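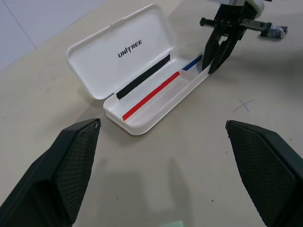
Pens, Pencils and What They Are Kept In
Gallery 2: White Cases

Ballotton is a collection of writing cases put together by Nandi Pretorius and Chandrasekhar Sastry. It started with school pencil boxes and has grown to take in pen cases, drafting sets, giveaway cases with a company name on the lid, and a few boxes that were made for something else and ended up holding pens. The collection stands at 181 cases. The shelves were built for 200.

The first gallery covered tin. This one covers white cases with hinged lids. White is a common color for a case and a hard one to keep. Ink gets into the corners, graphite rubs off on the floor of the tray, and older plastic goes yellow on the side that faced the window. Nandi looks after the cleaning and Chandrasekhar writes the cards. Where the two of them disagree about a case, the card gives both opinions.

What we look at

Cases are shown open. A closed white case is mostly a white rectangle, and most of what separates one from another is inside: how deep the tray is, how the corners are finished, whether a ridge keeps the contents from sliding, and where the name is printed.

The lid in this gallery says UNITREE, in black capitals on the inner face, so the name is read when the case is opened. Printing on the inside is less usual in the collection than printing on the outside, and it tends to last longer. The Redetti cases on the lower shelf were all printed on top, and on several of them only the first letters are left.

The corners of the lid are rounded, with a raised rim running around the inner surface. The tray is shallow, and its walls are thick for a case this shape. Nandi likes a thick wall. Chandrasekhar thinks it wastes room and would trade it for another pen.

The contents are plain sticks in black, red and blue. Black, red and blue are the colors of the cheap office pen, and they turn up together in every kind of case we have. The black one lies along the hinge line, with the red one parallel to it in the tray. The blue one is farther along, up toward the other end. A thin divider ridge crosses the tray there. Dividers are a good way to sort our cases by purpose – a tray with no divider was usually meant for a single pen, or for a handful of whatever the owner had.
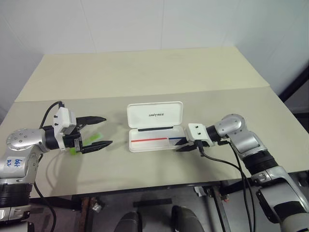 White plastic case, open, lid upright. Red at the left of the base, blue at the right. Light beige table.

The lid stands straight up in the second picture and the base lies flat in front of it. An upright lid is useful on a small desk, as the case takes up only the depth of its tray. Cases that open all the way flat need twice the space, and people tend to leave them shut. The Araújo drafting set, shown in the next gallery, opens flat and has a crease across the hinge from years of being forced the other way.

From straight in front, red and blue read as two lines on white. Color is the quickest way to tell what is in a case without picking anything up. Chandrasekhar's mother kept her marking pens in the same order for her whole teaching career, red on the left, and he still sets out his own desk that way.

Notes on care

White plastic cases can be wiped with a damp cloth and a drop of dish soap. Dry the hinge line well, with the lid open. For ink in the corners we use a cotton swab and patience. Do not use scouring powder, which leaves fine scratches that hold dirt afterward. Printed lettering should be left alone entirely. If a name is already lifting, keep the cloth away from it and store the case open for a while, or put a sheet of tissue between lid and tray.

Yellowing can't be wiped off. We have tried several methods on duplicates and do not recommend any of them.

Related pages

Gallery 1: Tin Boxes
Gallery 3: Drafting Sets (Araújo and others)
Gallery 4: Slide Lids, including the Skostemholm school box – in preparation, expected in January

Using the pictures

Pictures from this page may be used in school work and club newsletters with the credit "Ballotton collection." For anything larger, please write to Nandi Pretorius through the contact page. We are also looking for a replacement tray for a Redetti long case, white or gray, any condition. The one we have is split at the hinge end.

Page last changed July 7, 2019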